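Marit Berge @ Prarkasgate
Dish rack notes, continued from December. Same Backlund rack, wire basket, 43 cm long.

Slot pitch decides everything. The straight wires hold a flat plate on edge. The wavy V wires on the right half take deeper pieces, and a dinner plate tends to lean there.

Large plates go near the middle. Small ones go in front, where they can't hide behind a bigger rim.
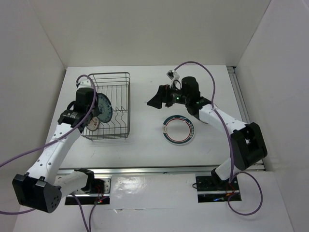

Leave one empty slot between plates if the rims flare. Water sits where two glazed faces touch, and it stays there overnight. With the gap, mine are dry in 50 minutes at room temperature. Without it, I gave up at 4 hours.

Weight: the big plate is 478 g on the kitchen scale. Load the heavy ones over the feet first, then fill outward.

Kieran Entwistle asked about patterned borders. Lift by the rim, straight up. Dragging a plate along the wire leaves gray metal marks on pale glaze. A baking soda paste takes them off.

Next: the Flalham rack, which has a coated wire and a narrower pitch. Cups after that.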